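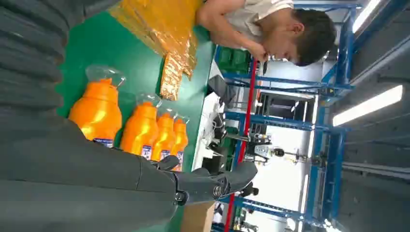 Kirora Packing – Equipment Review Meeting
Minutes, September 24, 2020

Chair: Elmarie Swanepoel
Minutes: Marisol Doucet
Also present: day shift lead, maintenance, purchasing
Regrets: night shift lead

1. Previous minutes
Accepted with one correction. The June minutes said we had "agreed to proceed" with the Kevex hand. We agreed to proceed with a trial. Marisol to amend the file copy.

2. Kevex hand and arm package, trial at the bottle bench
Elmarie went through the supplier's summary. It is four pages, and most of it concerns other people's plants. The part on our own bench is one paragraph and calls the trial "highly encouraging". She asked what had encouraged them and got no clear answer from anyone in the room.

The shift lead reported on the bench work with the orange bottles. The clear tops are the sticking point. The fingers manage the coloured body well enough, but the supplier wants each bottle standing in a row with the label turned the same way before a run starts. At the moment a person does that. Purchasing said this was described in June as a temporary measure. It was pointed out that the quote has no line for removing it.

Bubble wrap was discussed at some length. The package as quoted does not wrap. The brochure says "pick, wrap and pack ready", and the supplier's rep has since explained that "ready" means a wrapping module could be added later. No price for the module. Elmarie would like the word "wrap" struck from anything we sign until there is one.

Maintenance is not happy with the finger joints. There are a lot of small screws at the knuckles and the service sheet only says to "check periodically". He asked for an interval in hours and a torque figure. He also wants to know who pays when a finger has to go back, and how long we would be without it.

3. Cycle figures
Supplier claims 180 bottles an hour. Our own log for the best hour is 109, with the operator setting out the row and not counting two stops. The rep puts the difference down to lighting and "operator familiarity". Shift lead objected to the second part and asked that it be minuted. It is minuted.

4. Alternative quote
Mabuza have offered a plain two-jaw gripper on the same arm, 40 per cent cheaper. Marisol noted that it is also less likely to do anything clever, which several present considered a point in its favour. No trial done yet, so the same caution applies. Their sales sheet is no more modest than the other one.

5. Vikum support plan
Fifteen months' cover, remote support only. Purchasing asked what remote support does about a loose screw. Held over.

6. Decisions
No order to be placed on the Kevex package at this stage.
Trial extended on the condition that our staff keep the log and the supplier doesn't edit it.
Mabuza to be invited to run the same bottles on the same bench.

7. Actions
Marisol – write to Kevex for the module price, service interval and turnaround on parts.
Maintenance – draft a list of spares we would need on the shelf.
Shift lead – log every stop, including the short ones.
Purchasing – get the Vikum exclusions in writing.

Next meeting to be called once the Mabuza dates are known.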